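Two Arms, One Box and a Stop Button Out of Reach

Hafstein's packing bench has two robot arms, a pale tabletop, and a log of everything that has gone wrong on it. The longest entry concerns a cardboard box that weighs less than a sandwich.

The engineer who runs the bench agreed to talk on condition that we leave out names, "mine and the box's." The project is called Gildale. Its purpose is to get two arms to open, turn and fill small cartons for mail-order customers, a job most people can do while arguing on the phone.

In January the arms got through 398 cycles before anything happened that was worth a phone call. On the next one, the left arm took hold of a flap and the right arm, which should have waited, did not wait.

"Each of them thought it was the one holding the box," the engineer says. "They both had a perfectly good plan. It was like watching two people try to be polite in a doorway, except with motors."

The carton folded. That should have tripped the force limit, and the force limit did nothing, on the grounds that crushing cardboard takes very little force. The arms went on pressing until the fingertips met through two layers of it, and then the limit noticed. By that point the arms had been pushing on each other for five seconds.

"Five seconds is a long time," the engineer says. "Try it. Sit there and count while something expensive makes a noise."
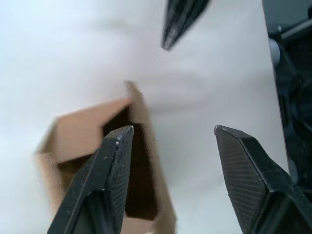

Maluretti, which supplied the arm controllers, took a calmer view of it. The company's written reply said that the limit had performed as configured, that the configuration was the customer's, and that customers were encouraged to read chapter nine.

"I've read chapter nine," the engineer says. "Chapter nine says to consult the supplier."

The engineer concedes that the supplier had a point. The limit had been set for rigid plastic totes on an earlier job and carried over in a settings file that nobody opened. With a tote, contact shows up as a nice sharp spike. With a carton you get a slow, mushy slope, and the software filed it under friction.

There was also the matter of the stop button. It was on the wall, mounted at a sensible height, 69 inches from the stool where the operator sits. The operator's arm was shorter than that.

"So you stand up, you go around the corner of the table, and you lean past the right arm to hit it," the engineer says. "Past the arm. The one you're trying to stop. We had an inspection of that button, and it passed, because the button works great."

No one was hurt. The damage came to a bent bracket, a stripped gear and the carton, which was recycled.
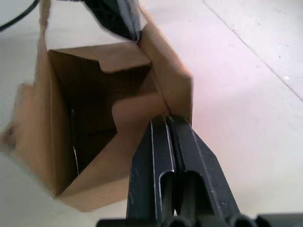 What they changed

The button moved first. It now sits under the operator's left hand, and a second one hangs on the opposite side. The engineer describes this as the cheapest repair in the history of the project and the one that took the most meetings.

Next came what the team calls the handshake, a rule that only one arm at a time may own the box. An arm that wants to touch it has to ask. If the answer is late, the arm backs off and sulks, a word that has made it into the official procedure.

"We tried 'enters hold state' and people kept asking what that meant," the engineer says. "Everybody understands sulking." 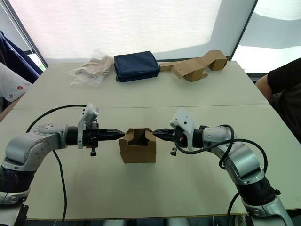
The two arms at the Gildale bench, with a carton between them.

The force limit was harder. Set low enough to notice cardboard giving way, it also noticed the arm's own cables dragging, and the bench stopped 57 times in one shift. The engineer spent that shift walking back and forth to the reset key and remembers it mainly as exercise.

The fix came from Hondow, a smaller outfit that writes software for bakery equipment and knows a good deal about handling things that squash. Its version ignores how hard the arm is pushing and watches how far the finger has traveled since it first met something. If it goes too far, the arm lets go.

"It's a bread roll algorithm," the engineer says. "I'm not proud. It works on bread rolls and it works on boxes."

Does it always work? There is a pause. It works when the system knows the moment of first contact, and every so often it misses that. Then the arm closes neatly on thin air beside the carton and reports a successful grasp.

"Full confidence, nothing in its hand. I've had managers like that."
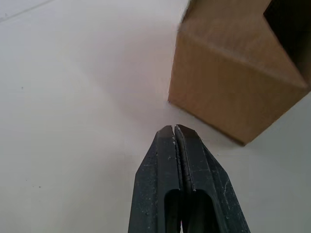
Fingers nearly shut beside an open carton.

Empty grasps are annoying, but they don't bend brackets, and for now the team has agreed to live with them. A width check on the fingers is supposed to catch them. It was due two weeks ago.

The stripped gear is still on the engineer's desk, holding down a printout of chapter nine.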